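Field Notes: Bag Handling and the Cable Snag Fault

Trukora issued a service note on 12 June 2023 covering a fault in the two-arm room service cell at the Jatlow guest rooms. The fault occurs in the trash routine, in which the arms take the bag out of the bedside corner and fit a new one. It stopped the arms 14 times in 906 cycles. No one was hurt and no furniture was damaged. The note is classed as a safety matter all the same, as 2 of the stops came after the joint torque limit had already been passed.

The symptom is easy to recognize. The right arm slows during the lift, the wrist angle drifts from the commanded value, and the controller reports a following error on the wrist joint. Early reports blamed the bag. Thin plastic folds over the fingers and sticks, and a full bag can shift its load while both grippers are holding it. Madach, which maintains the cell, replaced the finger pads and lowered the lift speed. The stops continued at the same rate.

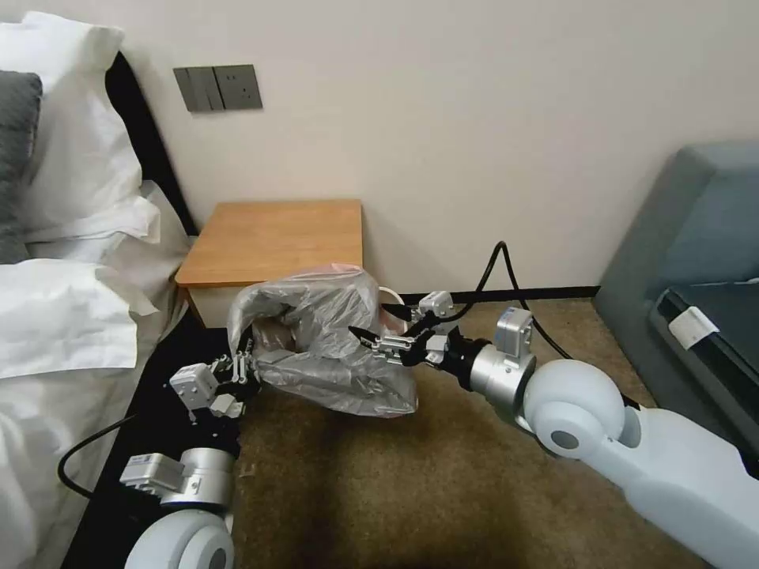

Does a heavier bag make the fault more likely?

Bag weight had no clear effect in the logs. Stops were recorded with nearly empty bags as well as full ones, and the wrist load at the start of the lift was inside its normal range in every case.

The cause was traced to the external cable on the right arm. The cable is fixed at the upper arm and again at the wrist, with a free loop between the two points. The loop needs slack so that the wrist can turn through its full range. When the tie at the upper arm creeps toward the shoulder, the slack is used up, and the cable goes tight before the wrist reaches the end of its turn. The motor then pulls against the cable jacket. In the opposite case, with too much slack, the loop hangs low enough to catch on furniture. Both conditions produce the same error code, which made the reports hard to sort.
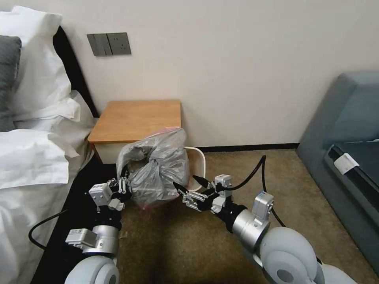 The torque limit should have ended the motion sooner. It did not, owing to a filter setting carried over from the Grecu bench program. On the bench, the filter window was widened to ignore short spikes from the gripper closing. In the room, the same window delayed the stop by 800 milliseconds. During that time the wrist kept pushing. A hand or a sleeve caught between the cable and the arm would have been under load for the whole delay.

Three corrections are now in force. The filter window returns to its factory value. The upper arm tie is replaced with a clamp that has a rubber liner, and its position is marked on the arm with a paint line. The wrist is turned through its full range by hand, with drive power off, before the first cycle of each shift.

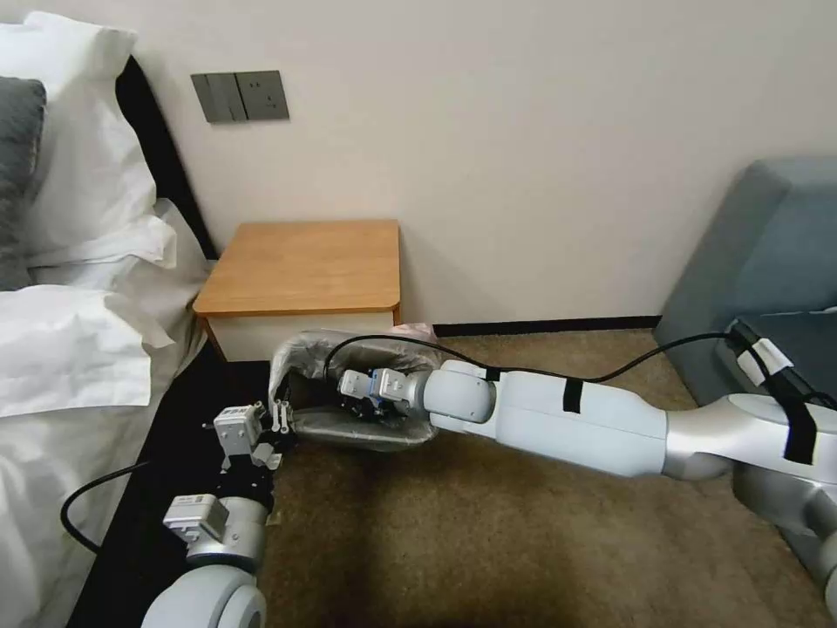
One operator at Jatlow wrote that the paint line is hard to see after a few weeks of cleaning, and asked whether a check by feel would be accepted in its place. Trukora replied that it would not. The line should be renewed when it fades, and a clamp that cannot be checked against its line should be treated as moved.

The left arm has the same cable layout but has not shown the fault. Its wrist turns through a smaller angle in this routine, so the loop is never drawn out fully. The clamp should be fitted there too. Any change to the grasp order would move the larger turn to the left side, and the tie would then be exposed to the same pull.
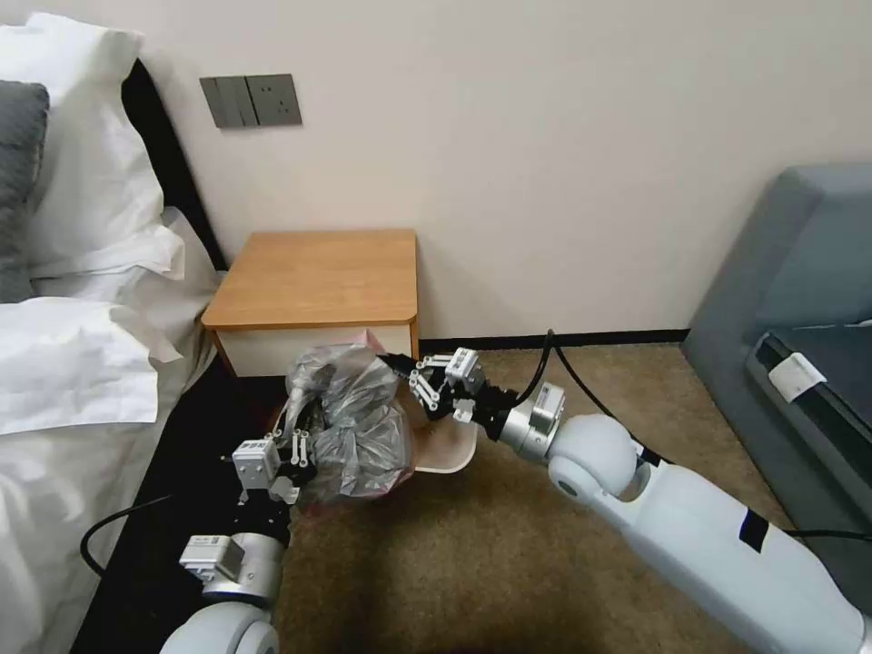 Recovery after a stop also needs care. The old procedure allowed a restart from the panel once the error had been cleared. A tight cable stores some force, and the wrist can spring back when the brake releases. The revised procedure is as follows:

Press the emergency stop and wait for the brakes to set.
Look along the whole cable on both arms.
Support the bag from below before opening either gripper.
Release the wrist brake by itself, with hands clear of the loop.
Record the clamp position before moving it.

The last step was left out of most of the earlier reports, and as a result the tight and slack cases cannot be separated in the older data. The report form now has a field for it. Sites still running the Grecu filter setting should keep the cell out of service until the value has been changed and a stop test has been logged. A review of the new clamp is planned for November.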